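Search this site
Enter keyword
Go

Last updated: September

Third go at the marmalade sponge from the Stotell book tonight, and I remain unconvinced. It promises a pudding "ready in no time", then on the next page asks for 125g of softened butter, and I would like to know whose butter softens in no time. Mine was out from breakfast and still came off the knife in curls.

I used the Flarkora flour because the woman at the market stall swore by it. It cost nearly double. I put it next to the ordinary stuff in two bowls and could not tell them apart by eye, smell or finger. Perhaps it shows in the crumb. It did not show in mine.
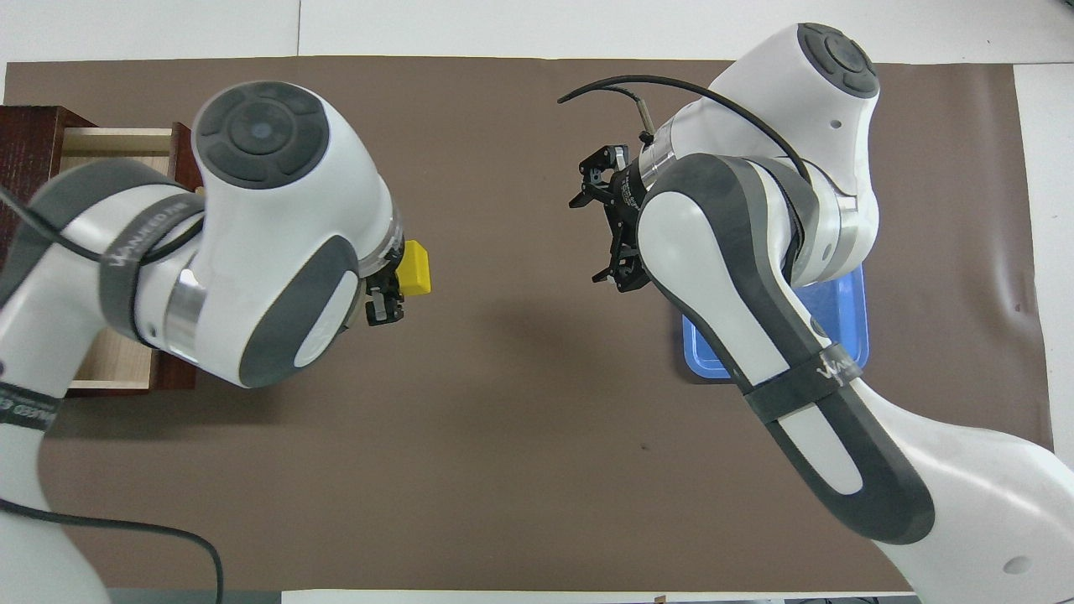
The steaming was the usual business. The book says 132 minutes – a number so exact that I suspect somebody's typing. I gave it two hours and it was done, a bit heavy at the bottom where the marmalade had sunk. Supposed to serve 4. Four what, I wonder. We had two helpings and there was a spoonful left for the morning.

The Trosus website has over 1,000 comments under its own version, nearly all five stars, and a good half of them from people who say they haven't made it yet but it looks lovely. I read far too many of them while the pan rattled.

Custard was from the Niazi tin. Lumpy, my fault, I walked off to answer the door. Might try ginger next time and leave the marmalade for toast. Need more string and greaseproof paper.

Contact | Copyright, all rights reserved | Back to top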